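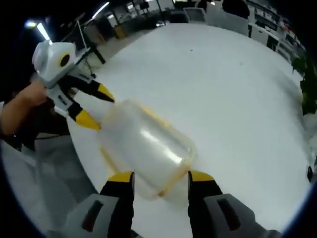 October, after lunch. Tubs for the Waderbridge store cupboard. Going through the frosted ones, the cloudy white sort with the yellowy-orange rim, before we order any more.

Old Tevwood tubs first. Filled to the 800 ml line, lid on, upside down over kitchen roll for 20 mins. Slight weep at one corner, rest fine. Then dry rice, 467 g, shaken hard. No grains out. Weighed again after, same.

Rim goes stiff if it's been on the windowsill. Keep them in the cuboard from now on, door shut.

Labels: paper ones curl at the rounded corners. Put them on the flat of the long side or dont bother. Pencil on masking tape still the best thing we've got. Pen rubs off the frosting with one wipe, washed two to check.

Grindcombe tubs arrived as well, box of 162 which is far too many. Walls thinner, you can squash the long side with a thumb. Stack badly when full, fourth one slid off. Fine for screws and string, not for anything runny.

Washing: 50 degrees, top rack only. One went through on the bottom rack and the lid won't seat now. Binned the lid, kept the tub for pegs.

To do
- repeat the drip test with 1000 ml in the big size
- ask for spare lids on their own, price?
- clear the bottom shelf so teh Grindcombe box can go somewhere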